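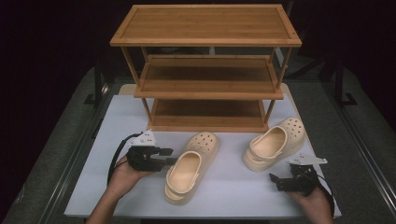
크림색 클로그 한 켤레와 3단 대나무 신발장으로 진행 중인 양손 핸드헬드 그리퍼 비교 작업

Cletach 핸드헬드 그리퍼 (좌우 2개 1세트)

손에 쥐고 바로 쓰는 평행 개폐식 그리퍼입니다. 로봇 팔에 달기 전에 손가락 모양과 벌림 폭이 작업에 맞는지 사람 손으로 먼저 확인할 수 있습니다. 저희 작업실에서 손에 제일 자주 잡히는 장비이고, 써 볼수록 할 얘기가 늘어나서 이 페이지도 벌써 여러 번 고쳤습니다!

제품 사양
모델명: Cletach H
구성: 그리퍼 2개, 상단 마운트 2개, 연결 케이블 2개, 교체용 손가락 패드
최대 벌림 폭: 80mm
무게: 개당 718g (케이블 제외)
본체 색상: 검정
상단 마운트 색상: 흰색
연결 방식: 유선
호환 컨트롤러: Nultmont 전 모델
호환 팔: Maldonado 탁상형 (어댑터 별매)

신발 작업으로 비교해 봤습니다
블록이나 컵은 어떤 그리퍼로 집어도 비슷비슷해서 차이를 보기 어렵습니다. 그래서 이번 비교에는 클로그를 골랐습니다. 구멍이 뚫린 발등, 두꺼운 밑창, 뒤꿈치 스트랩까지 잡을 곳이 여러 군데인데 느낌이 전부 다릅니다. 과제는 두 짝을 신발장 선반에 나란히 올리는 것이고, 비교 상대는 저희가 전부터 써 온 Nasatlow 그리퍼입니다.

뒤꿈치 쪽을 잡을 때 Cletach의 각진 손가락이 정말 마음에 들었습니다. 끝이 얇아서 스트랩과 밑창 사이로 쏙 들어가고, 스트랩이 돌아가도 신발 몸통을 놓치지 않습니다. Nasatlow는 손가락이 두툼해서 밑창을 옆에서 통째로 잡을 때 더 든든했습니다. 무거운 부츠라면 저는 아직 Nasatlow를 집을 것 같습니다.

선반에 밀어 넣는 동작도 재미있었습니다. 맨 위 칸은 두 제품 모두 수월했고, 가운데 칸부터 차이가 났습니다. 윗판과의 간격이 좁다 보니 손잡이를 눕혀서 들어가야 하는데 Cletach는 상단 마운트 높이를 늘 의식하게 됩니다. 저희는 신발 앞코부터 넣고 뒤꿈치를 살살 미는 식으로 정착했습니다. (맨 아래 칸은 손목 각도가 꽤 나와야 해서 연습이 필요합니다.)

시험을 맡은 Inna Demchenko의 메모를 옮깁니다.
"왼손으로 뒤꿈치를 잡고 오른손으로 앞쪽을 받치면 아주 안정적이다. 한 손으로만 들면 스트랩 때문에 방향이 틀어진다. 방아쇠 감각은 Cletach 쪽이 가볍고, 오래 해도 검지가 덜 피곤하다. 케이블은 조금만 더 부드러웠으면!"

케이블에 대해
케이블은 본체 뒤쪽으로 빠져나옵니다. 손등 바깥으로 한 번 크게 돌려 두면 팔을 뻗을 때 당기지 않습니다. 두 개를 같이 쓸 때는 왼쪽 것은 왼쪽으로, 오른쪽 것은 오른쪽으로 빼 주세요. 가운데로 모으면 꼭 한 번은 엉킵니다.

작업대 준비
밝은 무광 판을 권합니다. 광택이 강한 판은 조명 위치를 바꿔 가며 반사를 확인하셔야 합니다. 신발장처럼 가벼운 가구는 뒤쪽에 미끄럼 방지 패드를 붙여 두시면 신발을 밀어 넣을 때 같이 밀리지 않습니다.

주문 안내
주문 번호: 1565
판매 단위: 좌우 1세트
패드는 소모품이며 따로 주문하실 수 있습니다. 기본 패드와 부드러운 패드 2종이 있고, 신발이나 천 종류에는 부드러운 쪽이 잘 맞습니다.
Maldonado 어댑터는 2월 입고 예정입니다. 입고되면 팔에 장착한 상태로 같은 클로그 과제를 다시 해 보고 결과를 이 페이지에 추가하겠습니다.

페이지 수정일: 2019년 12월 28일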